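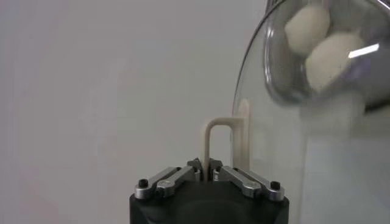
4. Teaching a pick-and-hold task

This section assumes you have finished section 3, the arm is bolted to the bench, and whoever borrowed the hex keys has been persuaded to return them. Allow 30 minutes for your first try. The Gredside club record is 7, set by a team that skipped step 2 and then spent April finding out why you don't.

4.1 Before you start

Put the bowl and the cream plastic hook on the bench within reach of the arm. Check that the pivot pins on both finger linkages are seated. Set the grip force in Trallano to 2. Higher settings exist. They are for blocks of wood and for people who enjoy sweeping.

4.2 Steps

1. Power up the arm and wait for the Gridcombe controller to report READY. If it reports error 735, the emergency stop is still pressed in. It is always still pressed in.

2. Home the gripper. Do this even if it looks home.

3. Jog the arm until the fingertips sit on either side of one leg of the hook. Aim for the straight part of the leg and stay off the bend at the top.

4. Close the fingers in single clicks. Stop when both tips touch.

5. Save this position as HOLD. Names such as "final" and "final_really" will be deleted at the end of term.

6. Raise the arm slowly, keeping the hook upright, and save again as LIFT.

7. Play the sequence back at the lowest speed, with one hand near the emergency stop.

Note: Clear glass is hard to judge through the wrist camera. The part of the hook behind the bowl will look paler and softer than the part in front. Line up on the leg you can see sharply.

Caution: Keep fingers, sleeves and lanyards out of the linkages while they close. The arm has no opinion about what it picks up.

Caution: If the gripper touches the bowl, stop and back off by hand control – do not press HOME, as the arm will take the shortest way there, bowl included.

4.3 If the hook slips

Wipe the fingertips, then repeat from step 3. If it slips again, swap the finger pads as described in the Tóth sheet taped inside the cupboard door. After that, ask Réka Kocsis, and bring your log file with you.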